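On lit partout qu'un goûter collectif se range « en deux minutes ». J'ai des doutes. Chez nous, à l'atelier Bisent, le rangement des gobelets en carton prenait plus de temps que le goûter, et la moitié des restes finissait par terre. Voici la méthode que j'utilise maintenant. Elle n'a rien de magique.

## Ce qu'il faut

- une poubelle avec couvercle et un sac à sa taille
- un récipient en métal pour récupérer la nourriture
- une table dégagée, à hauteur de taille

On m'a vendu des bacs de tri à compartiments (le modèle Firneveo, pour ne pas le nommer). Je ne suis pas convaincu : les gobelets se coincent dans la fente et on finit par ouvrir le dessus.

## Étape 1 : préparer le sac

Ouvrez le couvercle à fond et rabattez le sac largement sur le rebord. Les sacs « qui tiennent tout seuls » glissent au troisième gobelet, quoi qu'en dise l'emballage.

Posez la poubelle sur la table. Oui, sur la table. Joris Claeys trouve ça dégoûtant, et il n'a pas tout à fait tort – essuyez le dessous avant, et le plateau après.

## Étape 2 : vider avant de jeter

Placez le récipient juste à côté de la poubelle. Prenez les gobelets un par un, inclinez-les bas au-dessus du récipient, puis jetez-les. Verser de haut fait gagner une seconde et en coûte dix à genoux. 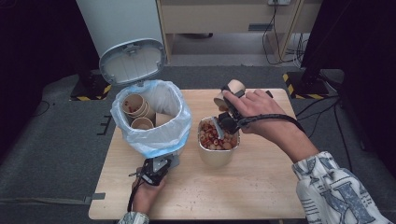 *Le gobelet s'incline au-dessus du récipient, la poubelle ouverte à côté.*

Quelques morceaux resteront au fond, c'est inévitable. Tapotez une fois et passez au suivant. Je connais des gens qui raclent chaque gobelet à la cuillère ; je leur souhaite bon courage.

## Étape 3 : empiler ou aplatir ?

Les deux se défendent. Empilés, les gobelets prennent moins de place, à condition d'être vraiment vides. Adwoa Laryea les aplatit tous et jure que le sac dure 2 fois plus longtemps. Je n'ai jamais réussi à le vérifier.

## Étape 4 : fermer

Remontez les bords du sac, chassez l'air sans tasser et nouez. Quant au contenu du récipient, ne le remettez pas à manger si les gobelets ont servi. Ça me paraît évident, mais on m'a posé la question un mardi.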